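Lota Town Council
Minutes of the Special Meeting on the Istutel Bus Station Concession
Held in the Council Chamber, 29/08/2019

Present: the Mayor (chair), all ward members except the member for Hapeta ward, the Town Attorney, the Finance Officer, the Clerk.
Apologies: the member for Hapeta ward.

1. Minutes of the last meeting
Approved with one correction. Under item 4, "the Council welcomed the report" was changed to "the Council received the report." Two members had objected that they did not welcome it.

2. Rent waiver granted to Primico
The Finance Officer explained that Primico, which runs the bus station under the concession signed in January, had been excused its ground rent of 3000 a month for five months. The waiver was said to cover delays in handing over the north parking lot.

The opposition leader asked who had approved it. The Finance Officer said it was approved by letter from the Mayor's office. The opposition leader asked whether a letter could change a contract that the full Council had voted on. The Town Attorney said the contract allows "reasonable adjustments" and that in his view this was one. A member remarked that an adjustment which brings the rent down to zero is a generous reading of the word.

The Mayor said the town had been late with the parking lot and Primico could have sued. Asked whether Primico had ever threatened to sue, the Mayor said it had not done so in writing.

The member for the market ward noted that the company had been charging buses for use of the bays during the same months. She wanted to know why a firm with no usable premises was able to collect fees on them. No answer was given at the meeting. The Finance Officer will reply in writing.

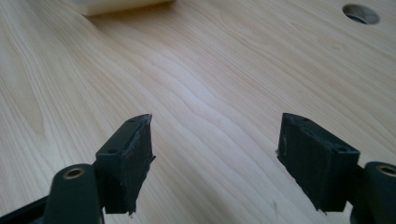 Wood surface and gripper.

3. Passenger figures
Primico's summary claims up to 549 departures a week. Members asked where the number came from, as the timetable posted at the station does not come close to it. The Clerk said the summary did not give a source. The Mayor's group felt the figure was encouraging. The opposition asked that it not be repeated in any Council publication until the driver logs have been seen.

Agreed: the Clerk to request the logs.

4. Public comment
A resident of Hapeta ward said the promised shelter had not been built and that people stand in the rain. The Mayor said the shelter was in the second phase. The resident asked when the first phase would end and was told this was under review. She said she had been told the same thing last time.

A stall holder said a petition with 200 signatures had been handed in and never acknowledged. The Clerk confirmed it was received and will check what happened to it.

5. Motion
Moved by the opposition leader: that the waiver be suspended and the letter, with all related correspondence, be laid before the Council. The Mayor asked for the two parts to be voted on separately. First part lost. Second part carried, the Mayor abstaining.

The opposition leader asked for it to be recorded that "all" means all, including emails.

6. Next meeting
Date to be set by the Clerk once the correspondence is available. A member asked what would happen if it never became available. The chair ruled the question out of order and closed the meeting.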